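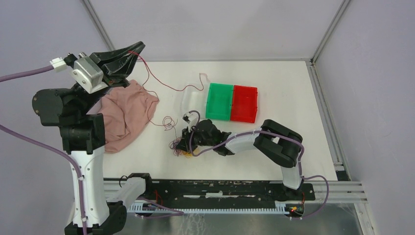
Skedalell Two-Arm Bench for Gripper Trials

If you have ever bought a gripper from a data sheet and then found out on the first morning that it could not pick up the one thing you needed it to pick up, you will understand why we built this bench. The Skedalell is a small two-arm cell made for trying out grippers, wrists and controllers side by side, on your own parts and at your own pace, before you spend the larger sum on the machine that goes on your floor. We have been building it here at Hinitz for 5 years now, and we still use one ourselves nearly every day.

Both arms share a single black linear rail that runs along the front of the table, with a toothed rack under it. People often ask us why we did not simply bolt the arms down. We tried that on the very first bench, and we spent so much time unbolting them again that Joscha Reinholz went off and drew up the rail over a weekend (he still brings this up when it is time to talk about raises). With the rail you can bring the arms close together for handover work or send them apart when you want to run two separate trials, and you don't need a wrench for either.

The grippers

The bench comes with the long angular fingers on the left arm, in black. These are our favorites for cloth. A crumpled piece of fabric is still one of the hardest things you can ask a gripper to deal with, and we keep a pink cloth on the table for just that purpose. The narrow fingers get down into a fold where a wide pad would only push the fold flat. They are less happy with heavy round things, and if your work is mostly jars or bottles, please write to us first and we will talk you through the padded set.

The right arm is where most of our customers mount the gripper they want to compare. Ours tends to be busy with small parts and wiring. Loose wires are a wonderful test, by the way. They are thin, they slide over one another, and they will show you a sloppy fingertip faster than anything else we know. If you only have time for one trial, make it wires!

Swapping a gripper takes four screws and one connector at the wrist. Please switch the arm off at the controller before you pull the connector. Bernd Hagedorn, who answers most of the service mail, has asked me to put that in twice, so I will say it again under Care.

Trays and the table

The tabletop is white and plain, which our camera users like very much, and it wipes clean with a damp cloth. The walls of the enclosure are a pale lavender-gray between aluminum corner posts. You may think the color is a small thing, and I did too, until we compared it with the bright white panels we used before. The overhead lamps in our shop threw glare off those panels all afternoon, and we had to keep adjusting the camera to suit. The softer color has been much kinder to us.

You also get a green tray and a red tray, both see-through and open at the top. Set them edge to edge for sorting trials, or put them at opposite ends if you want the arms to travel. Spare trays can be ordered in either color.

Cables

We run purple cable along both arms, and it is easy to follow by eye when you are tracing a fault. On the left arm it is clipped to the white link. Leave a generous loop near every joint, more than looks tidy, and move the arm slowly through its whole reach by hand after any change. Koen Peeters at Ukine, who has had his bench longer than almost anyone, leaves so much slack that I winced the first time I saw it, but he has yet to send us a torn connector.

Thin sensor leads are another matter. If you are trying out a fingertip sensor, do let the wire lie loose on the table for the first runs and only tie it down once you know where the arm wants to go. We used to route everything neatly first and then had to cut it all apart again.

Choosing a controller

The standard controller runs both arms together and will keep a log of position and motor current for each joint. For most gripper comparisons this is plenty, and it is the one I would pick myself. The Fröhlich version adds a second set of inputs for outside sensors and a faster log. Take that one if you plan to measure grip force, or if several people will be sharing the bench and each has their own sensor to hang on it.

Ordering

Bench with both arms, rail, enclosure, trays and standard controller: order number 3482
Bench as above with the Fröhlich controller: order number 1587
Warranty: 2 years on arms, rail and controller
Gripper fingers and cable clips are wear parts and are sold separately

Care

Switch off at the controller before you unplug anything at the wrist. Brush the rack clean now and then, and keep threads and bits of cloth out of the teeth. Check the clips on the arms when you check the rack.

If you would like to send us a box of your own parts to try before ordering, please do. Carola Ruppert looks after these trials and will write back with her notes and the controller logs, including the attempts that failed.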